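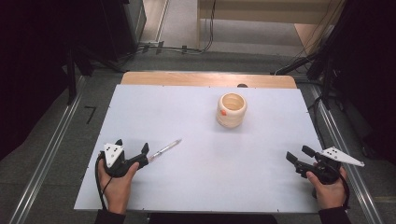
Handheld pair on the Markdale bench, maintenance notes, 12/9/18. Both grippers were stripped, cleaned and put back on their cables before the first check. I leave the ribbed cup standing near the middle of the white board and start with the pen, as a thin barrel shows finger misalignment sooner than a wide body does.

Finger play first. Left unit had 2 loose screws at the finger root. Retightened, threadlocker on both. Right unit fine.

Marker plates next. Check that each plate sits flat on its mount and wipe the dots with a dry cloth. No solvent – it lifts the black. A plate that rocks under a fingertip gets a new mount.

Cables: let them hang off the near side with slack at the wrist. A tight cable pulls the jaws off line and the log reads it as operator drift.

Log after reassembly: 1398 frames, 13 with a plate lost. Before the strip-down it was 159 lost over the same length.

Spare finger pads are in the Stougaard drawer. Gudrun Buschmann has the key. Next full strip-down in July.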